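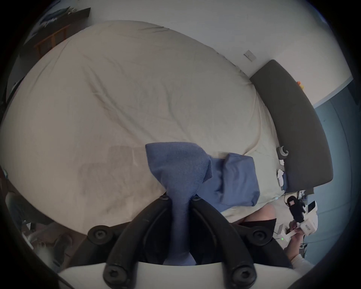

Folding knit things on top of the bed — why do they never stay flat?

Posted by Thierry Gautier in Laundry and Linen

Hello everybody. I moved to Canada in March and in the new apartment I have no table big enough for folding, so I do all the laundry on the bed. For shirts and jeans it is fine. My problem is with the soft knit items, the ribbed kind. I have some sweaters like this, and also ribbed towels from Graneo, which were a present.

When I fold them over the duvet, the duvet goes down under my hands and the folding goes crooked. I press one side and the other side comes up. If I take the item by the middle to move it to the pile, it twists like a rope and I must start again. After that the duvet is also full of creases, and I have to shake it before the night.

My duvet is a thick one, cream colour, from Akatden. I paid 400 dollars for it with the cover, so I don't want to iron on it or put something dirty on it. The bed stands with one side near the wall, so I can work only from the other side and from the foot.

My questions are these. Is there a correct way to fold ribbed knit on a soft surface? Should I fold in half first or in three? And is it bad for the duvet if I press on it every week at the same place? I see sometimes a flat patch after I finish, and I am a little worried about the filling.

Thank you in advance and sorry for my English.

751 views

Marlow_Flats

Just pull the duvet off and fold on the mattress. Takes two seconds. Or get a table lol.

Thierry Gautier

Thank you Marlow. For the table I have really no place, the room is small. But I will try without the duvet.

Phromma_Linen_Helper
Member, 2,113 posts

Hello Thierry, your English is good, mine is also learned late. I worked some years in a hotel laundry, so I will write what we did there and what I do at home now.

First, the surface. You don't need to remove the duvet completely. Fold it back toward the pillows so that the lower half of the mattress is free, and work there. If your mattress is very soft also, put a large cutting board or a piece of stiff cardboard under a clean sheet. Mine is 40 centimetres wide and it is enough for a bath towel folded in half. I keep it behind the wardrobe.

Second, the knit. Ribbed fabric stretches across the ribs much more than along them. So you lay the item with the ribs running away from you, and you smooth it with the flat hand in this same direction. Don't pull the sides, otherwise the edges become wavy and the fold will never be straight. For towels I fold in three along the length, then in half, then in half again. For sweaters, the face goes down, the sleeves come across the back, then the sides go in, and then you fold from the bottom up.

Third, the carrying. This is where you lose your work, I think. A knit piece should not be pinched by the middle or by one corner. Slide one hand under it completely, put the other hand on the top, and move it like a pizza — the pile must be close, not on the other side of the bed. If it has twisted already, don't try to correct it in the air. Lay it down again, open it fully and start from the first fold.

About the flat patch in the duvet: with down or feather it normally comes back when you shake it well from two corners. With polyester filling it can take longer. I would not worry for one load of laundry in a week, but change the place sometimes, and don't leave a heavy pile there the whole day.

One more thing. Before you begin, take the small objects off the bed, such as chargers, tissues and packets. I once folded a paper tissue inside a towel and washed it again like this. All my black socks were white after.

Thierry Gautier

This is very helpful, thank you so much! I did not know about the direction of the ribs, I was always smoothing across. I tried on Thursday with the cardboard and the towels are much better. The sweaters are still so-so, I have to practise the sleeves.

gosorik_anna

I can add a small thing to the answer above. If the knit is still a little bit damp it will never fold nicely, and it will smell in the drawer. I hang mine on a rack overnight even when they come out of the dryer. Also for sweaters, rolling is okay if your drawer is deep. I roll the thin ones and fold only the thick ones.

For the creases in the duvet cover, I spray water very lightly and pull it with my hands — no iron. It is dry by the evening if you do it in the morning.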